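Selling and Licensing My Pictures: Your Questions

Who runs this shop?
Me, Olesia Onyshchenko! I draw hand-lettered cards, seamless patterns and little icon sets, and I sell them as downloads through Zulico.

Do I need an account to buy?
Nope. Check out as a guest and the link lands in your inbox. It works for 3 days, so save your files somewhere safe (and write to me if it runs out, I'll send a new one).

What's the difference between the two licenses?
Standard covers websites, blogs, school stuff and up to 900 printed copies. Extended is for things you plan to sell, like mugs or wrapping paper. If you're somewhere in the middle, ask me first!

Which files will I get?
Every drawing comes as an EPS and a large JPG. Photos are JPG only.

Can I change the colors?
Please do! The shapes are grouped by color, so a swap takes a minute or two in most drawing programs.

Do you take custom orders?
Yes, but I'm slow in January – that's when all the Valentine cards go out.

Can I resell your files as they are?
No, sorry. That goes for both licenses, and for free downloads too.
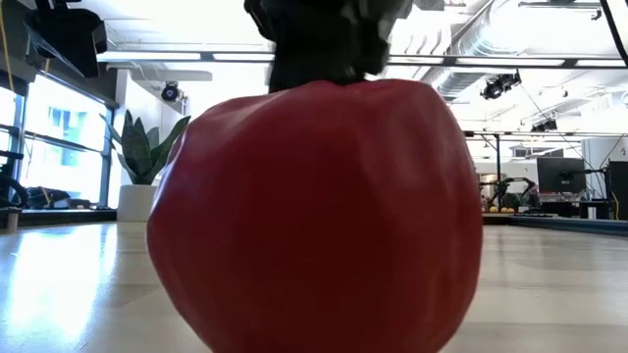
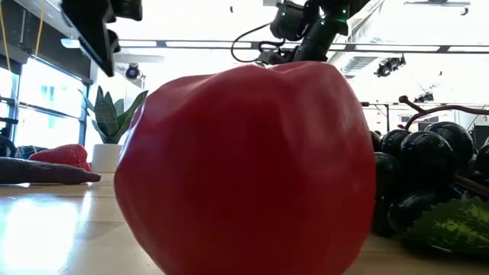
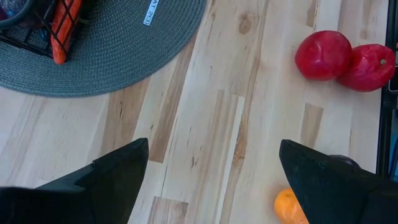
Red pepper (first two) and pale wood tabletop with round gray placemat (last). JPG, standard license.

Recently added
Derese floral pattern set
Julurell hand-lettered alphabet
54 kitchen icons
Closico birthday cards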